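Wrist view: pictures from the Semville bench

I've been promising to put up a gallery page for ages, so here goes! We're a small group in Semville collecting examples for a pick-and-place model we call Petridis (the name stuck after a long evening and I've stopped trying to change it). The idea is simple enough. One of us drives the arm by hand through a task, everything gets recorded, and the learning system gets to chew on it later. Our target for this batch is 2,000 good runs. We passed 1,000 in February, which called for donuts.

I used to keep only the overhead view because it looks nicer and you can follow what the arm is doing. Then I spent a whole afternoon scrolling through wrist footage and changed my mind. Up close you get the fingers, whatever the arm is working over, and all the glare and blur that the model has to put up with too. So this page is wrist view only. Click through for the big version if you like looking at grip pads as much as I do.

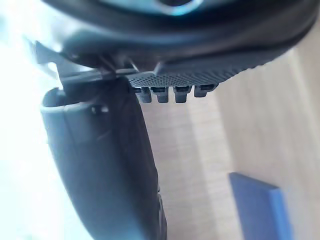 Blue thing at lower right, pale wood underneath, and one finger hanging down on the left with a row of four little tabs next to it. I love the dotted texture on that pad, and I'm still not used to how much of the view the gripper takes up. The left side is completely blown out, by the way. I've gone back and forth on whether washed-out pictures like this belong in the set and I've landed on yes, keep them. If the model only ever sees perfect light it's going to have a rough time in anybody's kitchen.

A few notes for people who wrote in after my last post. We label in Zovier, mostly out of habit, and the labels are really short: what the task was, whether it got done, and a comment box for anything odd. I tried a longer form with 17 fields once and hated every minute of it. By the end I was filling in half of them without thinking, so I threw the whole thing out.

And yes, we keep the fumbles! Missed grabs, slow approaches, the ones where I change my mind halfway across the table (I do that a lot). They go in their own folder under Bremico, our storage box in the back room, and I'd like to try training with and without them once the batch is finished. My guess is that the slow ones will help and the indecisive ones won't, but I've been wrong about this stuff before. I'll post the comparison on the project blog when I have it.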